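What I Learned From Rewriting the Task Queue

I have been promising Loukia Fragkou this post since November, and she has been very patient with me, so let me get it down before the coffee wears off. It's about the planner, or more exactly about the little piece of code that decides which arm gets which job. We call it Grindilov (don't ask, the name was there before I was), and for most of its life it was a single file that I was scared to open.

The old version worked like a deli counter. Every object the perception side found got a ticket, and whichever arm was free took the next one. That's fine with one arm! With two arms and one bin you end up with both of them wanting the same patch of air over the rim, and the collision checker, which is doing its job, says no to both. Then they wait. Then my phone buzzes, and I go and look at a log file.

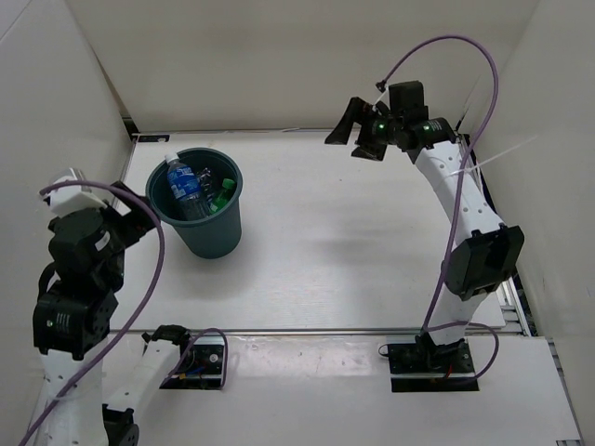
Why not just give each arm its own half of the table? We tried that first, and it's a perfectly good answer if your objects stay put, but bottles roll, and an arm that isn't allowed over the line will watch a bottle drift out of its half and drop the whole job.

So the new version hands out space instead of tickets. Before an arm moves, it asks for the volume it plans to sweep through and for how long, and a small service called Pidport either grants it or offers a later slot. Isamu Hattori wrote the first draft of Pidport over a couple of very long evenings, and I have been sanding the corners off it ever since. The bin gets its own special region with a short lease, so an arm that stalls over it loses its claim after 200 milliseconds without a heartbeat and has to back out along the path it came in on. (The backing out took me longer than everything else put together. I'm still a bit sore about it.)
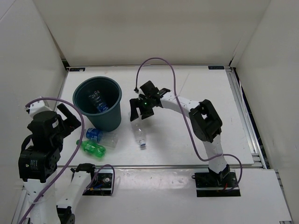

Lease ordering is the part I changed my mind about the most. My first rule was nearest object first, and it made lovely short paths and terrible queues, because the nearest thing to one arm was so often right beside the bin, in the very space the other arm needed. Think of the blue-labeled bottle lying by the bucket, and then the clear one out toward the middle of the table with the right gripper open over it. The new scoring likes that second sort of pick, where one arm can get on with things well away from the rim while the other has the bucket side to itself. It costs a little extra travel and I've made my peace with that.

I ran the old and new planners over the same 1084 recorded layouts in Cledeck, our replay tool. The old one hit a mutual wait in 561 of them, a number I had to read twice. I'm still going through the new results with Loukia, and I'd like to rerun the ones with tipped bottles before I put a figure here.

Next up is moving the lease table out of Python, and after that the retry logic, which currently lives in 2 places and disagrees with itself. If you've done something similar with shared workspaces, please write to me, I'd love to compare notes!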